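1/ Food court lunch thread, because I've been promising Kobina one of these since April and he keeps asking (hi Kobina, put your phone down and eat something).

2/ I got to Pestemcombe a little before noon, which I really recommend if you want your pick of the tables. I went for a round one with plenty of white chairs, and then I filled it up the way I always do, with a tray and everything else wherever it would fit.

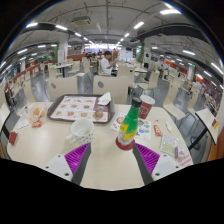 3/ The polka dot mug! I am so fond of it. It makes the whole table feel like somebody's kitchen, even next to a red paper cup and all those flyers.

4/ I also love a paper placemat with food photos on it. I could have a perfectly good bun sitting right there on the tray and I'd still be reading the placemat and planning my next lunch.

5/ Etornam wants it on record that I always leave my napkin in a crumpled heap. Fine, guilty.

6/ Next time I want to try the soup counter by the stairs, so if you've had it, please tell me which one to get!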